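## 이불은 아직 사람이 갭니다

지난 호에 로봇청소기 문턱 이야기를 썼더니 답장함이 미어터졌습니다. 절반은 양말을 삼킨 기계에 대한 하소연이었고, 나머지는 대체로 한 가지를 물으셨어요. 그래서 집안일 하는 로봇은 언제 오느냐고요. 저도 궁금합니다. 저희 집 건조기 위에는 지난달부터 수건 산이 하나 있는데, 등반로가 생길 지경이거든요.

11월은 이런 질문을 하기에 좋은 달입니다. 여름 이불이 들어가고 겨울 이불이 나오는 철이라, 집집마다 커버 안에 머리를 집어넣고 모서리를 찾는 사람이 한 명씩은 있습니다. 저는 올해도 그 사람이었고, 커버 안에서 이 원고의 첫 문장을 구상했습니다. 나와 보니 다 까먹었더군요.

자, 업계 소식부터. Dasden이 가을에 공개한 빨래 개는 기계의 시연 영상을 보신 분이 많을 겁니다. 티셔츠 한 장이 들어가서 반듯한 네모가 되어 나오는 그 영상이요. 저는 세 번 봤습니다. 세 번째에야 귀퉁이의 작은 글씨가 눈에 들어왔는데, 8배속이라고 적혀 있었습니다. 티셔츠 한 장에 2분이 걸린다는 것도 설명서 뒤쪽에 나옵니다. 4인 가족의 주말 빨래를 넣어 두고 영화를 한 편 보고 오면, 아마 속편까지 볼 수 있을 겁니다. 뒤집힌 옷은 미리 바로 해서 넣어 달라는 안내도 있습니다. 저희 집에서 제일 귀찮은 일이 바로 그건데요.

Benau 쪽은 조금 더 솔직합니다. 이 회사는 세탁 공장에 들어가는 팔을 만드는데, 가정용 계획을 묻는 말에 “집은 어렵다”고 짧게 답한 적이 있습니다. 공장에서는 같은 크기의 흰 시트가 같은 방향으로 줄지어 옵니다. 팔은 두 모서리를 잡아 롤러에 물려 주기만 하면 되고, 그 일은 이미 꽤 잘합니다. 제가 구경한 라인에서도 시트는 막힘없이 흘러갔어요. 그러다 누가 섞어 넣은 목욕 가운 하나가 도착하자 전체가 멈췄고, 직원 한 분이 걸어와서 가운을 꺼내고 버튼을 누르고 다시 걸어갔습니다. 표정으로 보아 처음 있는 일은 같지 않았습니다.

천은 기계에게 고약한 상대입니다. 컵은 들어 올려도 컵이고, 상자는 돌려 놓아도 상자입니다. 천은 손을 댈 때마다 모양이 바뀌고, 접힌 데가 한 겹인지 세 겹인지 위에서 봐서는 알 수가 없습니다. 사람은 손끝으로 비벼 보고 압니다. 집게는 꽉 쥐면 밑에 깔린 담요까지 딸려 오고, 살살 쥐면 빈손으로 올라옵니다. 침대 위에 놓인 옷가지를 집는 일이 그래서 의외로 까다로운 축에 듭니다. 바닥이 단단한 책상이면 손가락을 밀어 넣을 텐데, 푹신한 데서는 밀면 미는 대로 같이 꺼지니까요.

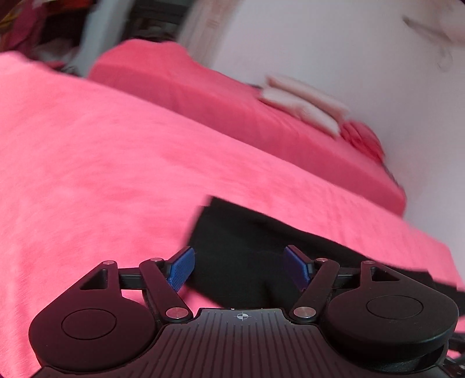
*분홍 침대보 위의 검은 천, 그리고 아직 아무것도 물지 않은 집게.*

요즘 이 분야에서 유행하는 방법은 사람이 집게를 손에 들고 직접 집안일을 해 보이는 것입니다. 그 움직임을 모아서 기계에게 보여 주고 따라 하게 하는 거죠. 처음 들었을 때는 웃었습니다. 로봇이 빨래를 대신하는 날을 앞당기기 위해, 사람이 로봇 손을 들고 빨래를 하는 셈이니까요. 그것도 맨손보다 훨씬 느리게요. 고등학교 때 수학 학원에서 제가 맡던 역할과 비슷합니다. 저만 보고 따라 하던 짝꿍이 있었는데, 둘 다 점수가 좋지 않았습니다.

하지만 웃고만 있을 일은 아닌 듯합니다. Mahawong이라는 공동 연구 프로젝트는 이런 식으로 침실 정리 동작을 거의 3000건 모았다고 합니다. 베개를 밀고, 담요를 당기고, 벗어 둔 옷을 집어 드는 동작들입니다. 발표 자료에서 제 눈길을 끈 것은 성공한 쪽보다 실패를 분류해 둔 표였습니다. ‘잡았으나 미끄러짐’, ‘잡았으나 다른 것도 잡음’, ‘잡으려던 것을 시야에서 놓침’. 일요일 오전의 저를 누가 옆에서 기록한 줄 알았습니다.

성적은 어떠냐고요. 발표 자료에 따르면 처음 보는 침대에서 옷 한 벌을 집어 바구니에 넣는 과제의 성공률이 50퍼센트입니다. 동전 던지기라고 비웃을 수도 있습니다. 다만 제 중학생 조카에게 같은 과제를 맡겼을 때의 성공률을 아는 사람으로서, 저는 말을 아끼겠습니다. 로봇은 적어도 “이따가”라고는 하지 않습니다.

가게 쪽 형편도 비슷합니다. 의류 매장에서 손님이 헤집어 놓은 니트를 다시 개는 일을 맡기겠다고 Zoston이 봄부터 시범 매장을 운영했는데, 다녀와 보니 기계는 잘 개고 있었습니다. 문제는 손님들이 그걸 구경하다가 방금 갠 니트를 또 펼쳐 본다는 점이었어요. 한 번 더 개는 걸 보고 싶어서요. 저도 한 장 펼쳤습니다. 점원분이 저를 보셨고, 저는 필요도 없는 양말을 한 켤레 샀습니다.

그러니 언제 오느냐는 질문에 제 답을 적자면 이렇습니다. 수건처럼 네모난 것만 개고, 느려도 참을 수 있고, 기계 앞에 옷을 한 장씩 펴서 놔 줄 사람이 집에 있다면 벌써 와 있습니다. 가격표를 보고도 마음이 변하지 않는다면 말이지만요. 침대 위 옷더미에서 내일 입을 것과 빨 것을 골라내고, 의자에 걸쳐 둔 ‘한 번 입었지만 빨기는 애매한’ 바지의 처지까지 헤아려 주기를 바라신다면, 좀 더 기다리셔야 합니다. 그 바지에 대해서는 저희 집 사람들끼리도 아직 합의가 없습니다.

이불 커버는 더 먼 이야기입니다. 업계 분들을 만날 때마다 물어보는데, 커버 얘기를 꺼내면 다들 커피를 한 모금 드시고 화제를 바꾸십니다. 딱 한 분이 “지퍼가 네 면에 다 달린 커버를 사세요”라고 하셨어요. 지금까지 이 취재에서 얻은 가장 쓸모 있는 정보라 옮겨 둡니다.

다음 호에서는 식기세척기 앞에서 벌어지는 일을 다룹니다. 그릇을 넣는 로봇과 그릇을 다시 배열하는 배우자에 관한 제보를 받고 있으니, 이 메일에 그대로 답장해 주세요. 익명도 괜찮습니다. 같은 주소에 사는 분이 구독자일 수 있으니 오히려 익명을 권합니다.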